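Marín Citrus Club
Frequently Asked Questions

Last updated Monday, October 24, 2022

Joining and ordering

What is the Marín Citrus Club?

We are a buying club for winter citrus. Members order by the box, we place one combined order with the growers, and the fruit goes out to pickup hosts in towns along the route. Last season 1,309 boxes went out to 514 households.

Do I have to be a member to order?

Yes. Membership is free. Fill in the form on the Join page and you will get an email with your member number. You need that number to order and to pick up.

How much fruit is in a box?

A standard box is 10 pounds of one kind of fruit. We don't sell half boxes, but two or more households can share. Put all the names on the order so that any of you can collect it.

What kinds do you carry?

Mandarins, navel oranges, Ruby-type grapefruit and lemons every season. Blood oranges and pomelos when the growers have enough of them. The order form shows only what is open for the current delivery.

Can I change my order?

Until the order window closes, yes. Log in, change the quantity and save. After the window closes the order has gone to the growers and we can't change or cancel it. If you find you have too much, the swap list on the Members page is the best place to pass a box along.

Pickup

Where do I pick up?

You choose a pickup host when you order. The biggest is the Skidard Street hall. The Ernum stop is smaller and has a shorter pickup time, so check the hours before you drive out. Addresses are in your confirmation email.

What if I can't make it?

Send someone with your name and member number. If there is no one to send, write to your host by noon the day before. Hosts may hold a box overnight but they don't have to. Boxes not claimed by the next evening are given to the food pantry, and there is no refund.
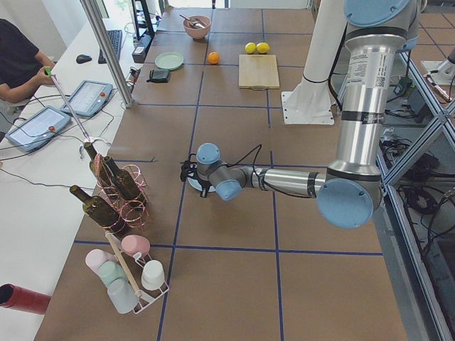

How should we divide a shared box?

Shared boxes are divided by the people sharing them, away from the pickup line. Most groups do it by weight, with a kitchen scale, and settle any difference in lemons. If several boxes are being split at once, a large table covered in brown paper and marked off into rectangles with blue tape, like the one in the photo, works well: each household gets a rectangle, you can write names on the paper, and it all goes in the recycling afterward once the tape is peeled off. Check the bottom of the box for soft fruit before you start dealing it out.

Can I bring my own bags?

Please do. We don't supply any. Hosts would like the empty boxes back if they are dry and still flat-folding.

Fruit quality

Is the fruit waxed?

No. It is washed and brushed at the packing shed and nothing is put on it after that. It will not keep as long as store fruit at room temperature.

Is it organic?

Some is and some isn't. The order form marks each item. Nicanor Mateos handles the grower side of the club and will answer questions about spraying and certification if you write to the club address.

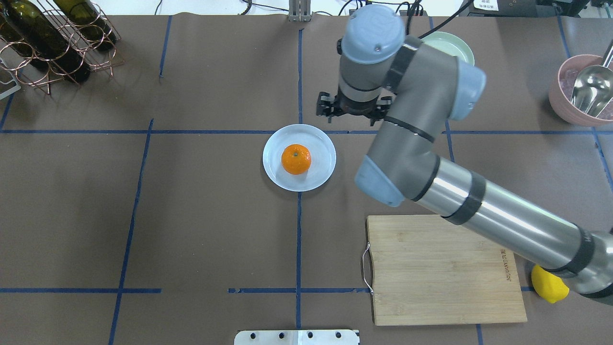 How do I know when a mandarin is ready to eat?

All our citrus is picked ripe, and it does not ripen further off the tree. Early mandarins can still have green patches on the skin when the nights have been warm, and they are as sweet as the rest. Later in the season the color evens out and you get fruit like the one on the white plate, bright orange all over. Weight is a better guide than color. A good mandarin feels heavy for its size. One that feels light and puffy has probably been sitting too long and should go to juice.

What if some of my fruit is bad?

One or two soft pieces in a box is normal and we don't give credit for that. If more than a handful are moldy or split, take a picture the same day and send it with your member number. Severino Bermúdez looks after credits and usually replies within two days. Credit goes toward your next order.

Storage and use

How long will a box last?

On the counter, a week to ten days. In the refrigerator, mandarins last two to three weeks and lemons and grapefruit a good deal longer. Take everything out of the box when you get home and look it over. One moldy orange will spoil the ones touching it.

Keep the fruit in the crisper drawer in an open or perforated bag. A sealed bag traps moisture.
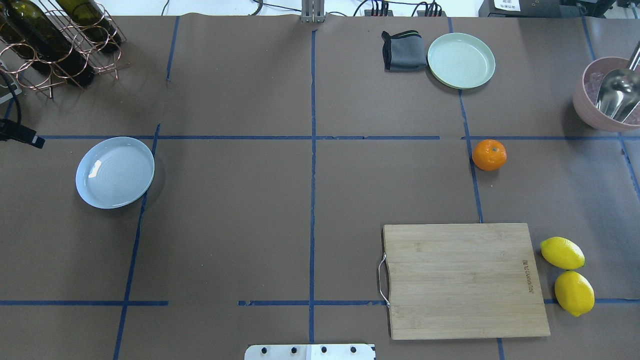
If the refrigerator is full, an unheated porch or garage will do as long as it stays above freezing. Spread the fruit in a single layer and turn it over every few days. Lemons can also be juiced and frozen in ice cube trays. Zest them first and freeze the zest separately.

Can I freeze whole oranges?

You can, but they are only good for juice when they thaw. Peeled segments frozen on a tray are better.

Payment and dates

How do I pay?

By card when you order, or by check to your host at pickup. Hosts can't take cash. A standard box of navels is $83 less any credit when ordered as a case of four; single box prices are on the order form and change with each delivery.

When is the next delivery?

The first mandarins come in December. Members get an email when the order window opens, and it stays open for six days.

Do you deliver to Skimine?

Not yet. We need a host there with a covered space and a loading door. If you have one, write to us.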